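Right arm faults out mid fold, left keeps pulling

hbiwott
Posted 2019-03-28
Need ideas fast. Two arm cell, laundry sorting and folding, Temba controller. Twice this week the right arm threw a following error and dropped to hold. Left arm didn't get the stop. Kept lifting with the cloth pinched in both grippers. Error 496 in the log both times. Wrist cam with the light gray stuff and the white cloth on the floor:
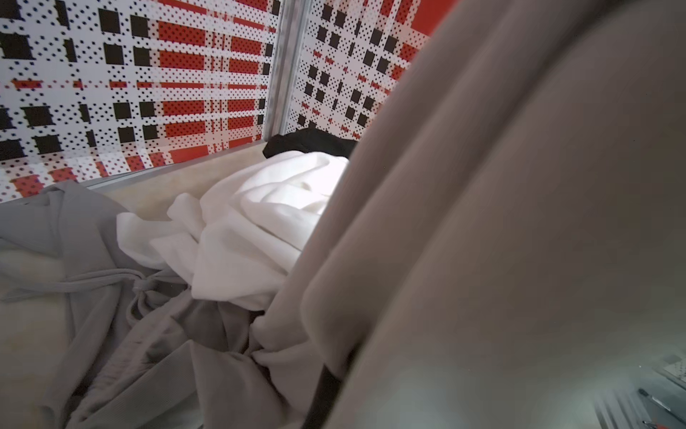 Category: Faults and Safety Stops

Both arms are supposed to share one stop line. Left ran on for 300 ms the first time, longer the second. No damage but the gripper mount got a good yank. Firmware is stock. Any takers?

clerbridge_tom
496 is just overload on ours. Drop your lift speed and move on.

amwakalinga
Disagree, strongly. Speed isnt the issue, one arm stopped and the other didnt. Thats a safety fault. Lock it out till the stop is sorted. Are the arms on seperate boards?

hbiwott
Yes, one each, by the bases. Stop is wired to left, then jumpered to right. Big gray piece held up by the left, right gripper down low on it. That kind of hold is where it faults:

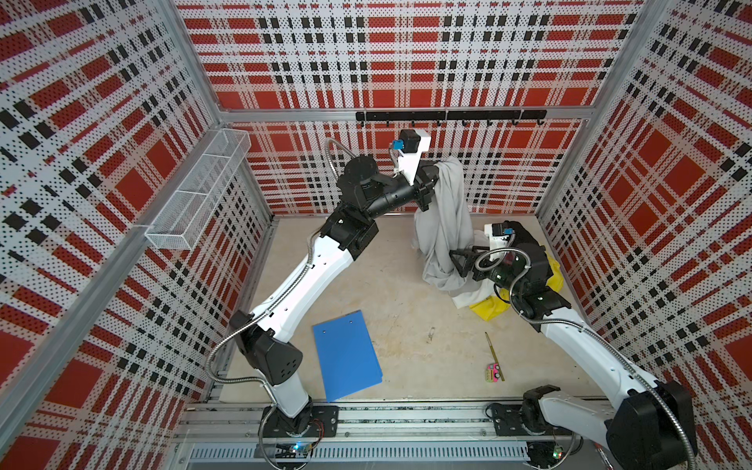
Re: Right arm faults out mid fold, left keeps pulling

amwakalinga
So a right side fault never goes back upstream. Jumper only carries it one way. Hit the e-stop and both quit, sure. Fault on right, left has no clue. You need a fault output from right into the left's stop input. Prumard relay would do it.

clerbridge_tom
Still say 496 is load. Heavy cloth, two grippers fighting. Fix that and it never trips.

amwakalinga
Until it trips on something else. Do both. Wiring first.

hbiwott
OK powered down. Cycle counter says 3,380, no idea how many of those were near misses. Firkarell has the relay, ordering now. Will post the log when its wired.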